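### 3.2 Plate colour and portion judgement in shared kitchens

The second part of the study looked at how residents of shared housing judge the size of a serving before they eat it. Earlier work on this question has mostly been done in laboratories, with food served by staff and eaten alone. Our interest was in ordinary evening meals, where people serve themselves, talk while doing so and often take the first plate within reach.

Residents were recruited from two housing blocks in Prinuveck and one in Livon. Of the 556 households invited, 400 returned the opening questionnaire, and 33 of these left the study before the first meal record was due. Most of those who left gave a change of address or of working hours as their reason. The remaining households kept a written record of one evening meal per week for 17 weeks.

For each meal, the person serving wrote down the main dish, the type of plate used and an estimate of the portion in tablespoons. A kitchen scale was supplied, and the weight was entered only after the estimate had been written. Farahani and Khương read the records separately and settled differences by discussion. Entries in which the weight came before the estimate were set aside.

Rice, pasta and mashed potato were treated as pale foods, and stews and cooked pulses as dark foods. Mixed dishes caused some difficulty. A rice dish with lentils, for instance, could be placed in either group, and we followed the Munasinghe scheme in sorting such dishes by whichever part was heavier before cooking. Salads were left out of the comparison altogether, as few households weighed them.

Servings of pale food were judged less accurately on pale plates than on darker ones, and the error was nearly always towards too small an estimate. The pattern was weaker among residents who cooked every day. It was also weaker in the Livon block, where kitchens had been refitted under the Nelo programme and had brighter lighting over the worktops. We cannot separate the effect of lighting from that of cooking habits — the two were closely linked in this sample.

Rim height was recorded but is not analysed in this section. Shallow dishes with a low rim were grouped with flat plates, and deeper bowls were treated separately (see Section 3.4).
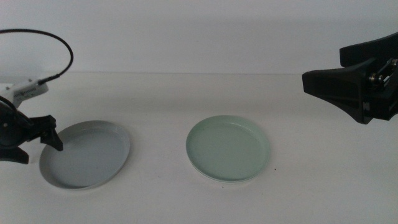
**Figure 4.** Shallow round dishes with low rims, in light bluish-grey (left) and pale green (right).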